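Jenus adds hand-held gripper sessions to its Dahlgren training site

2024-05-24 | Staff report

Print this article | E-mail this article

Jenus has moved most of its manipulation training at the Dahlgren site from remote control to hand-held grippers, the company said in a May update to customers. An operator performs the task directly with a gripper in each hand, and the recorded motion is later mapped onto a two-arm robot.

The update covers 1266 demonstrations of small-object handling. Of these, 193 were recorded by remote control before the change and the rest with the hand-held tools. The object set is limited to personal items that people put down and pick up daily, such as keychains, wallets and pocket knives, along with a white tabletop stand. Items are set out again between takes so that the learned policy does not memorize a start position. 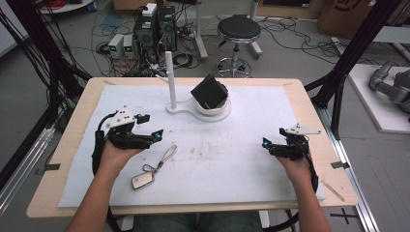

A site engineer said the marker plates have to stay in view of the tracking system for the whole take, and that new operators lose more recordings to a turned wrist than to a dropped object. Cable routing was the second most common fault. Both are now covered in the first hour of operator training.

Jenus screens each take before it enters the training set. Takes with a tracking gap are discarded and are not repaired by interpolation. The company rejected 373 takes on this basis, which are not included in the published total. Finger position and gripper pose are logged on a common clock with the video – an offset between the two was the main defect in the first batch, and that batch was recorded again.

Metal items remain the hardest class. Key rings shift after contact, and polished surfaces give poor depth readings at close range.
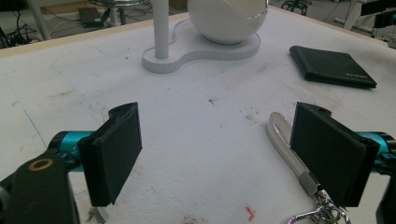
Alunow, which licenses part of the data, takes a more cautious view. Its integration team wrote in a reply to the update that hand-held takes run faster than the arms it uses can follow, and that it slows every trajectory before replay. It asked Jenus to keep a remote-control set of at least 200 takes for comparison, recorded within the joint limits of the target arm.

Jenus said it will do so. Remote control also stays in use for tasks in which the operator needs to feel the limits of the arm, mainly long reaches. The next release, named Illis, will add two-handed transfers – one gripper passing an item to the other – and is planned for customers with a current data license.

Contact us | Copyright 2024 | Back to top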